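Trellham Harriers: club news

Cross-country sign-up and the new coaching rota

The autumn cross-country list is now open and will stay open until the end of August. Names go to Elias Hourani, either by email or on the sheet inside the track hut. Juniors need a parent's signature again this year, even if one was given for the summer league.

We are entering teams at all age groups from under-13 upwards. The first fixture is at Femville, on the same course as last season, with the long drag up from the brook on each lap. Senior women run 6 kilometres there and the under-13s run 2. Spikes are fine except on the path by the car park, so please carry them to the start. 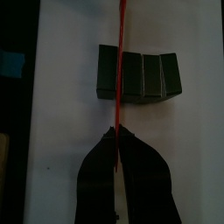 Elias will also be looking after the middle-distance group on the track until the clocks change. Sessions start at 6 pm with a warm-up on the grass. Anyone stepping up from 800 metres to cross-country should expect a few weeks of slower, longer running first, and he will set that out with each athlete.

Quyên Ung has agreed to take on the under-15s. Many members will remember her from the years when she ran the second leg in our road relay team – her club vest from then is still in the hut. She joined as a junior, moved away to study, and came back to us last winter. She has now finished her coaching course and will be at the track from the first week of the new term.

Club vests can be ordered through Quyên as well. The older style with the wide stripe is still allowed in league races, so there is no need to replace one that fits.
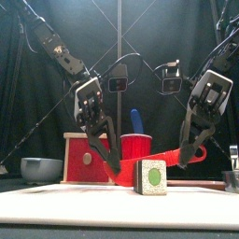

Do I have to run every fixture to count for the team?

Any single race counts towards the team score on that day. For an individual league place you need to finish at least two, and the Femville race can be one of them.

We have room for 80 on the coaches to the away fixtures, and seats go in the order that names reach Elias. Runners making their own way should still tell him, as he collects the numbers at the start and hands them out by age group. Lost safety pins are not replaced, so bring your own.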